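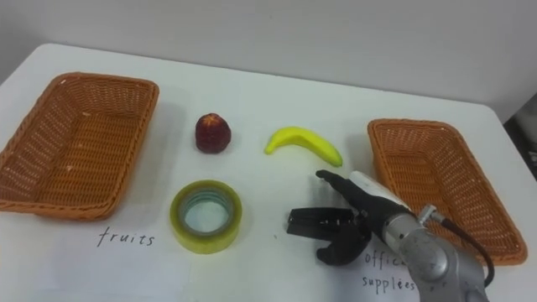 Can you drive the cars at the Ellery open day?

Only on the short loop behind the main hall, as a passenger for the first lap and at the wheel for the second. You need a full licence, you have to be 21 or over, and the slots go quickly.

I went to the open day at the Ellery proving ground in September, mainly to see the Trulum coupé before ordering one. The site belongs to Warnum, who do the final assembly and all the chassis work there. It opens to the public once a year. Entry was free but you had to book a time, and mine was the first of the morning.

Parking is on grass at the north end. From there it is a ten minute walk to the gate, or you can wait for the minibus. I walked. At the gate they check your booking, give you a sticker and put a second sticker over your phone camera if you are going on the assembly tour. You can peel it off afterwards in the main hall.

The assembly tour

We went round in a group with Kirsty Henare, who runs the final line. The building is smaller than I had thought from the outside. It has one line with 4 stations, and the cars are pushed from one to the next on wheeled cradles. Bodies arrive painted from elsewhere. At the first station they get the wiring loom and the dash, then the engine and front subframe go in from below. Seats and glass come later. The last station is wheels, fluids and a first start.

Output is low. Henare said they have built 1,150 cars on this line since it opened, and that the plan is to stay at the same pace. Someone asked about waiting times and she said to talk to a dealer, which I suppose is the only answer she can give.

The part I found most useful was the rack of door shells with the trim off. You could see how the side impact bar is fixed and where the speaker sits. Owners on the forum have complained of a rattle in the driver's door at motorway speed. There is now a foam pad behind the lower clip, and I was told it can be fitted to older cars at a service. It is worth asking for if yours has the noise.

The tour takes forty minutes. There is no seating and the floor is hard, so wear decent shoes.

The main hall

Three cars were on show: the standard Trulum, the same car with the turbo engine, and a stripped shell with a cage in it for the club racing series. You could sit in the first two. I am just over six foot and had enough headroom in the front with the seat at its lowest. The back seats are for bags or small children. The boot is wide but shallow, and the lip is high — getting a pushchair in would be awkward.

There was also a stand from Flaluvon, who supply the dampers. They had one cut in half and a hand lever so you could feel the difference between the two settings. The comfort setting on the turbo is the same as the only setting on the standard car. I had not seen that written down anywhere.

The loop

The instructor in my car was Raphaël Caron, who did the first lap and talked through the braking points. The loop is about a mile long, with one fast bend, a tight left at the bottom and a section of broken surface that they use for ride testing.

I drove the turbo. The power comes in early and there is a bit of pull through the steering if you are not straight. The brakes were good. Over the broken section it was firm, and I would want to try it on a normal B road before deciding. The gear change was better than in the car I tried at the dealer, which had a notchy second. Caron thought that one had probably just been low on miles.

You get one lap each and there is no second go unless somebody drops out. The queue when I finished was well over an hour.

Food and getting away

Two vans, one doing coffee and one doing burgers. Both took cards. The toilets are in the main hall, past the race car. I left just after one and there was no queue at the exit, though the lane outside is single track and you have to reverse for the minibus.

I have put my name down for the standard car. The turbo is quicker but I do mostly short trips, and the smaller wheels suit the roads here.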